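4.2 What changed for the folding staff
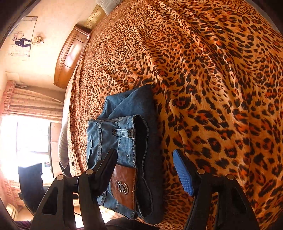 The second site in our study, Skastard, is a mid-sized laundry and garment-care business that collects from private homes and small guesthouses. Folding was the last step there still done entirely by hand when we began. In July the company started preparing for an automatic folding cell, supplied by Trendix, and asked its own staff to provide the demonstrations the cell would learn from. Six folders took part. They recorded ordinary household folding with a hand-held gripper, in bedrooms as well as at the plant, so that the training material would cover more than a clean white table (Figure 3).

Figure 3. Folded jeans on a leopard-print bed sheet, between the fingertips of the hand-held gripper. The view is from the gripper's own camera, with the room turned on its side.

We interviewed all six folders twice, once before recording began and once after the cell had been running for 16 weeks. Before recording, the main worry was hours. By the second round most of the talk was about pace and about who decides what counts as a good fold.

Recording was slower than normal work. A folder who could finish a pair of jeans without looking now had to open the gripper, line up both fingertips and close it on one layer of cloth. Denim was often named as the hardest material in this respect. The waistband is thick, the leg section slides under it, and a patch or buckle gives the fingers an uneven surface. Savita Nigam, the shift lead, kept a paper log of garments that had to be recorded again, and jeans took up more lines in it than any other item. She had not been asked to keep the log, but the supplier later used it to decide which garments the cell should refuse.

Paid time was a point of dispute. The company had planned for each person to record roughly 700 folds within normal shifts, with no change to the daily piece target. Two folders stayed late in the first weeks to make up the difference. The target was then lowered on recording days — a change the staff asked for through the shift lead — and the late work stopped.

Once the cell was in use, towels, pillowcases and plain T-shirts went to it first. Jeans, lined garments and anything with heavy trim stayed with the folders. Four of the six told us their work had become harder on the hands, as the light items that used to break up the day were gone. The other two preferred the new mix and said the shift passed faster. All six still had their jobs at the end of our study, although one vacant position was not filled.

The folders also took on inspection. Finished stacks from the cell pass a bench where one person checks edges and refolds what has slipped. This duty was not in any job description at the time of our second visit, and pay for it had not been settled. At Ovis, by comparison (Section 4.1), inspection was a separate grade from the start, and we heard few complaints about it.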